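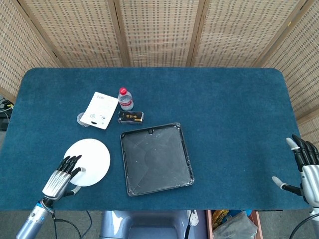

Canemgate, October 2024

The Mellor folding screen comes in three, four or six panels. I bought the six in February to divide the back half of our living room from the front, and it has stood there every day since. It cost $259 with shipping. I paid for it myself.

Our house has one long downstairs room and no study. My husband watches television at one end and I do bookkeeping at the other. A real wall was quoted at $3,887, with the wiring moved and the floor patched, and we would have lost the light from the back window. A curtain on a ceiling track was the other choice, but the ceiling is old plaster and I didn't want to drill it.

The screen arrived in one flat carton that two people should carry. I got it in from the porch alone by walking it end over end, and I wouldn't do that again. The panels come joined in pairs. You connect the pairs with the hinges in the bag, four screws to a hinge, and the holes are already drilled. Two of mine were drilled slightly off, so those screws went in at an angle. They have held. The instructions are a single sheet of drawings with no words. It took me almost 60 minutes, including a hunt for a screwdriver that fit.

The hinges turn both ways, which I had not expected at this price. You can set the panels in a zigzag, or bring them around three sides of a desk. I tried the zigzag first. It is the steadier arrangement, but it uses up floor, and in a narrow room you notice. I settled on a wide U with the ends turned in a little. Set up that way it has never fallen, though a grandchild on a scooter has moved it several inches. Opened out flat it will tip, and the seller's page should say so more plainly.

As for privacy, it blocks a clear view of a messy desk. It does not block everything. With a lamp on behind it after dark, you can make out a person sitting there. For changing clothes I would want something lined. The same goes for sound. The television comes straight through, and I wear earplugs during the last week of the quarter.

What it does well is let daylight in. The back window faces west, and by late afternoon my husband's end of the room still gets some sun. The solid screen we had before, an Akano with fabric panels, made that end so dim he had a lamp on by lunch. The Akano was also heavier and its feet marked the floor. I will say for it that it never shed anything. The Mellor dropped small bits of fiber on the rug for the first couple of weeks. That stopped after I vacuumed both faces with the brush attachment.

Dust is the main chore. It settles in the weave and a cloth only pushes it around. I use the brush every other week, and a dry paintbrush in the corners. I have not put water on it. The care sheet says a damp cloth is fine, but my sister Carol Pilkington had a Prerkov screen in a bathroom and the panels sagged within a year. It is a different maker, so take that for what it is worth.

After eight months the finish has worn at the bottom corners, where the panels get dragged. I stuck felt pads under each one, 16 from the hardware store, which left a few over for the chairs. One hinge squeaked through the summer until I rubbed it with candle wax. Nothing has split or come loose.

Folded up, it goes behind the sofa with room to spare. We do this at Thanksgiving and for card nights. One adult can fold it. Watch your fingers at the hinge side.

I would buy the six-panel again for this room. The three-panel is too short to go around anything bigger than a chair. If you have a dog that leans on things, get the heavier Akano and put up with the dark.

Four stars out of five. I took one off for the crooked holes and the wordless instructions. I wrote to Mellor about the holes and they offered a replacement hinge, which I did not need.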